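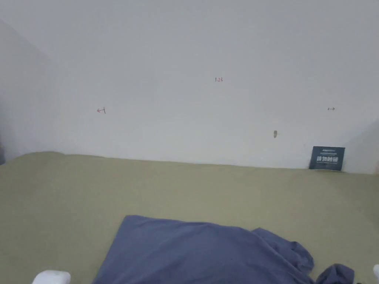 **Genowefa Lis**
Test engineer, handling group

## Soft items: comparing the two finger sets

Most of March has gone on cloth. The handling group has been deciding which fingers to put on the Culberg arms for the folding work, and we now have enough runs to say something useful to the other teams.

The two sets are the rounded white fingers and the flat Walczak pads we bought in last year. Both mount on the same wrist and both run from the same Umano controller, so swapping them takes a few minutes and one restart. We kept the head camera where it was for all the runs. The bay has a plain white back wall with the width marked on it in red, an olive-green cover on the table and the usual "do not touch" card in the corner. Please leave the red marks alone, as Gunther Meinecke uses them when he checks the camera.

Each run starts with a cloth dropped on the table, partly flat and partly bunched. The arm has to find an edge, pick it up and lay the cloth out again. We did 480 runs with the rounded fingers and 480 with the flat pads, using the same set of cloths for both.

The flat pads are better once they have hold of a single layer. They slip less and they keep the edge straight while the arm moves. Their trouble is getting under the cloth in the first place. On a flat stretch they tend to push it along the table, and the controller then tries again from a position that is no longer correct.

The rounded fingers are easier to get started. They can come down wide and close on a ridge without catching the table cover. They do pick up two layers more often than we would like, mostly where a flap has folded back on itself, and the wrist camera does not always spot it. Beatriz Vilela has changed the closing speed twice to deal with this. The slower setting helped. It adds 700 milliseconds to each grasp, and we can live with that for now.

Colour made more difference than I expected. The grey-blue cloths stand out well from the green cover. The dark green ones did not, and we lost a good number of runs to bad edge detection that had nothing to do with the fingers. Those runs have been marked in the log and left out of the comparison.

For the next round we will stay with the rounded fingers and try a thin rubber sleeve on one side only. Edmund Makowska is cutting 10 sleeves in two thicknesses. We will also repeat the dark cloths on a lighter cover.

The bay is booked for this work every morning until the end of the month. If you need the arm for something else, afternoons are free apart from Tuesday. The run log is in the Cireo folder, under "fingers".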